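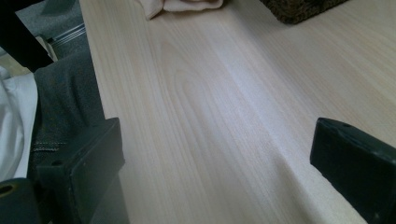
*Page last changed: 09/01/2026 (S. Meireles)*

## 4. Setting up case reporting at a new site

This section covers the first-time set-up of Nollomia at a clinic, hospital lab or school health office that will send notifiable disease reports to the Tolbridge district desk. If your site already sends reports and you only want to add a user, go to section 6.

You need:

- the site code from your welcome letter (four letters and two digits)
- the name and work email of the person who will be site lead
- a computer on the site network with a current browser
- the list of notifiable conditions for your district

Phones and tablets can be used for entering reports later on, but the set-up screens don't fit on them.

### 4.1 Register the site

1. Open the Nollomia sign-in page and select **New site**.
2. Type the site code. Letters must be capitals.
3. Check the site name and street address that come up. If either is wrong, stop and call the district desk. Do not edit the address yourself, even though the field lets you.
4. Choose the site type. Labs that sit inside a hospital but report under their own license should choose **Laboratory**.
5. Enter the site lead's name and email, then select **Send**.
6. The site lead gets a message with a link. The link works for 70 hours. After that, go back to step 1 and send a new one.

**Note:** A site can have only one lead at a time. The lead can name a deputy in section 6.3, and the deputy can do everything except close the site.

### 4.2 Load the condition list

The list decides which forms your staff see and how fast each report is due. It is kept by the district and can't be changed at the site.

1. Sign in as site lead.
2. Go to **Settings > Conditions**.
3. Select **Get current list**. The screen may stay blank for a minute.
4. Compare the version number at the top right with the one in your welcome letter. A higher number is fine. A lower number means you have an old copy. Select **Get current list** again.
5. Under **Show to staff**, leave every condition ticked unless the district desk has told you otherwise in writing.

Conditions are marked with one of these timing codes:

| Code | Report due | How |
|------|-----------|-----|
| A | Immediately, day or night | Phone first, then form |
| B | By end of next working day | Form |
| C | Within the week | Form or weekly file |
| D | Count only | Weekly file |

**Caution:** Sending the form does not replace the phone call for code A. The form goes into a queue that is not watched overnight. Measles, suspected botulism and any cluster of unexplained severe illness are all code A.

### 4.3 Set up the weekly file

Skip this part if your site enters every case by hand. Sites using the Prado lab system can export the weekly file directly. Other systems need the column template, found under **Settings > Files > Template**.

1. In Prado, open **Exports** and choose **District weekly**.
2. Set the week to run Sunday through Saturday. Prado starts the week a day later by default, and cases will land in the wrong week if this is left alone.
3. Set the date column to **Specimen collected**. If there is no collection date, use the date received. Never use the date the result was printed.
4. Save the export and upload it in Nollomia under **Files > Upload**.
5. Read the check report. Red rows have been refused. Yellow rows have been accepted but need a second look.

One upload can hold up to 2,541 rows. Larger files are refused whole, with the message "Row limit". Split them by week, or by specimen type if a single week is too large.

Leave empty fields empty. Do not type "unknown", "n/a" or 0. A zero in the age column is read as an infant under one year, and this has caused false alerts, most recently in July.

### 4.4 Send a test report

Every new site sends test reports before it goes live.

1. Go to **Settings > Test mode** and switch it on. The bar at the top of the page turns orange.
2. Enter one report for a code B condition. Use the patient surname TEST and any birth date.
3. Enter one report for a code A condition. You do not need to phone for a test.
4. If you use the weekly file, upload one with at least 19 rows.
5. Wait for the receipt numbers. Each one starts with T.
6. Email the receipt numbers to the district desk.
7. Switch test mode off once the desk confirms.

**Caution:** Never use a real patient's details in test mode. Test records are visible to the support staff at Molliten and are not covered by the health records agreement.

**Note:** The check score on the test page has to reach 100 before the desk can turn the site on. A score below that nearly always means a missing ZIP code or a specimen date later than the report date.

### 4.5 If something goes wrong

**"Site code not found."** Check for the letter O typed in place of a zero. The last two characters are always digits.

**The condition list is empty.** The site type is probably missing. Go back to 4.1, step 4.

**The same case shows twice.** Don't delete either one. Open the newer record, select **Possible duplicate** and enter the receipt number of the older one. The desk will merge them.

**No receipt number after an hour.** Look in **Files > Held**. If the report is there, select **Send again** once. If it isn't, phone the desk and have the patient's initials and the condition ready. Do not send full names by email.

Questions about this section go to Silvana Meireles at the Tolbridge district desk. Adding staff accounts is covered in section 6.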